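Imprimir | Enviar por correo

Apuntes de Cocina en espacios pequeños
Unidad 4: el horno de sobremesa
Tullio Valentini

Bueno, retomo donde lo dejamos, que el otro día nos fuimos por las ramas con las sartenes y al horno le dedicamos los últimos minutos y con prisas. Me preguntasteis varios si de verdad se puede cocinar en serio con un horno de sobremesa. Yo llevo media vida cocinando en pisos de alquiler donde no cabía otra cosa, así que ya os imagináis lo que opino (¡que sí!).

Primero, el sitio. En clase insistí mucho en la mesa y lo repito: estable, despejada y con hueco delante de la puerta. Ese hueco es lo que casi todo el mundo olvida. Metemos el horno al fondo, perfecto, y luego llenamos la parte de delante de cuencos, trapos y el móvil, y cuando toca sacar la bandeja no hay dónde apoyarla. Dejad libre por lo menos el espacio de la bandeja entera. Por detrás y por los lados, lo que diga el manual de vuestro aparato, que cada fabricante pide una distancia distinta.

Segundo, la bandeja. Antes de enchufar nada, probadla en frío: que entre recta, que no roce y que la puerta cierre del todo. Parece una tontería, pero en mi primer piso de la calle Susier compré una preciosa que no cabía por un dedo y acabó de bandeja para las llaves. Las de poco fondo van muy bien para verduras y galletas. Para un bizcocho necesitáis más altura, y ahí cuidado con la resistencia de arriba, que en estos hornos queda muy cerca y tuesta enseguida.
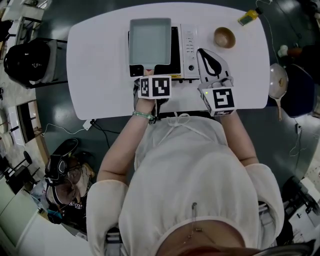
Tercero, los mandos. Cada modelo los coloca como quiere: botones, ruedas, las dos cosas juntas. Mi consejo es que dediquéis un rato a tocarlos con el horno vacío y el manual al lado, y que os apuntéis en un papel qué hace cada uno. Yo lo tengo pegado por dentro de un armario desde hace años, con manchas de aceite y todo. Y coged la costumbre de meter la bandeja con una mano tranquila y la otra libre, sin intentar ajustar el tiempo a la vez que empujáis. Una cosa y luego la otra.

Para practicar en casa os dejo las verduras asadas de la abuela Abou Zeid, que me las enseñó una vecina y son facilísimas:

474 gramos de calabaza pelada, en dados
2 cebollas en gajos
4 cucharadas de aceite de oliva
Sal, y tomillo si tenéis

Se precalienta a 200 grados, se mezcla todo en un cuenco (¡no en la bandeja, que se queda el aceite en una esquina!) y se extiende en una sola capa. A media cocción le dais la vuelta a la bandeja, porque el fondo suele calentar más que la puerta. Están cuando la calabaza se pincha sin esfuerzo y los bordes empiezan a dorarse. Guantes secos siempre, por favor.

Para la próxima clase, que dura 90 minutos, traed anotado cuánto os tardaron y en qué modelo de horno. Vamos a comparar tiempos y luego empezamos con los gratinados. Quien no tenga horno en casa puede ponerse con un compañero.

Escuela de cocina Plurau · Aula Cudden · Contacto: secretaría · © Plurau · Volver arriba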